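Sirkdale opens Cevach, a library of simulated household demonstrations, to outside research groups

TRANNESS - Sirkdale said this month that it is opening Cevach, its collection of recorded robot demonstrations in simulated homes, to universities and small companies. The first release contains 2000 recordings of people steering a simulated robot through household tasks. It will be available for download in July.

Each recording is one complete try at one task, from the opening position until the operator presses the stop key. The tasks are ordinary ones: pick up an item and put it on a shelf, move something from one counter to another, clear a space, hand an item across a gap. Operators worked at desks in the Sirkdale office in Tranness using a hand controller and a screen. The robot, the rooms and everything in them exist only in the simulator.

The recordings are meant for training systems that learn by imitation. A learning system is given the camera views and the matching movements of the arm and gripper, and it is trained to predict the next movement from what the cameras show. Groups working on this kind of training have told Sirkdale that they spend more time collecting examples than on any other part of the job. The company ran into the same problem with its own sorting product and started Cevach to deal with it.

What is in the release

The release is split into a main set and a held-out set. The held-out set has 372 recordings and uses starting positions that do not occur in the main set. Sirkdale asks that groups publishing results leave the held-out recordings out of training and say so in their write-up.

Every recording comes with the camera views, the joint positions, the gripper opening, the controller input and a short written instruction. The instruction was shown to the operator before the task began and has not been edited afterward, so spelling mistakes in the instructions are still there. A separate file says whether the task was completed. Incomplete tries are included and marked.

Gripper opening is stored at every time step as a measured value. An earlier internal version stored only "open" or "closed," and that version is being dropped. Anyone who received it during the trial period should delete it and download the new files. 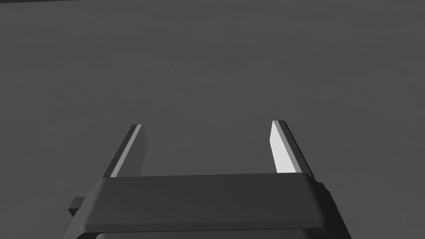
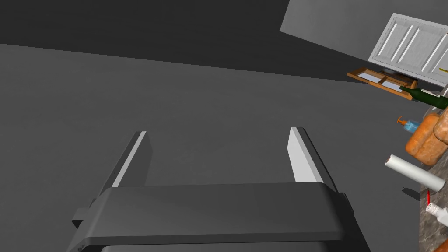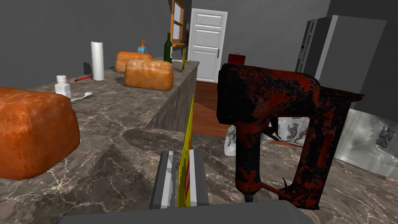

Rendered views from the Cevach kitchen, with the robot's gripper in each.

Object placement was the part of the project that took the longest to settle. In the first trial rooms, each item had a usual spot, and a system trained on those rooms did well until a single item was moved. Sirkdale now draws from one shared pool of household goods, food and tools, and lets them end up next to each other. The third view is typical of the result: a red-and-black nail gun takes up much of the foreground with a big loaf of bread on the other side, and there is more bread on the raised counter behind, along with a soap dispenser and a dark green bottle. Items may also start on their sides, as the green bottle does in the second view. Operators were told to work with whatever layout came up and to skip a task only when an item could not be reached.

The release also keeps stretches in which the cameras have little to look at. In the first view the gripper is open over plain gray surface with no object between the fingers. Many collections trim such moments. Sirkdale left them in after tests with its own models, where systems trained on trimmed recordings tended to close the gripper too early. Groups that prefer the trimmed form can make it themselves with a script included in the download, and the cut points are listed in a plain text file so that two groups using the script will get the same result.

How the recordings were made

Operators finished a training course of three sessions before any of their work was counted. Those sessions are not part of the release. After that, they worked in blocks with a break between each, and the task list was shuffled for every block so that the same task did not come up many times in a row.

Checking was done by a second operator who had not seen the recording being made. The second operator played it back, compared it with the written instruction and marked it complete or incomplete. When the second operator and the automatic check disagreed, a third look was taken, and the reason was written in the notes field. Another 895 recordings were set aside during checking, mostly for controller dropouts and for cases where an item passed through a surface. They are not in the July download. Sirkdale has not decided whether to publish them separately and would like to hear from groups that have a use for them.

Work with Rafferty

The simulator rooms were built with Rafferty, a software company that makes training environments for warehouse and home robots. Rafferty supplied the room layouts and the object models. Sirkdale handled the recording tools, the operators and the checking. Rafferty will also maintain the room files, so reports about a model with the wrong size or weight should go to Rafferty through the form on the download page. Reports about the recordings themselves go to Sirkdale.

Some surfaces and object finishes in the rooms are simple, and the lighting is harder than in most real kitchens. Sirkdale has not tested the release on a physical robot and makes no claim about how well a system trained only on Cevach will work in a real home. Tests of that kind are planned in the Tranness lab after the download opens, and the results will be posted on the project page whether they are good or poor.

Getting access

Universities and nonprofit groups can use Cevach free of charge. Companies with a small staff can use it free for research and need a license before putting a trained system into a product. The license text is on the project page and is the same for every applicant. There is no waiting list. Applicants fill in a form with the name of the group and a short note on the planned use, and receive a download link by email.

The full download is large. It is divided into parts by task so that a group can take only the ones it needs. A small sample part can be downloaded without filling in the form.

About Sirkdale

Sirkdale is based in Tranness and makes software for robots that sort and put away mixed goods. Cevach is its first public data release. Questions from the press can be sent to the Sirkdale press desk through the contact page.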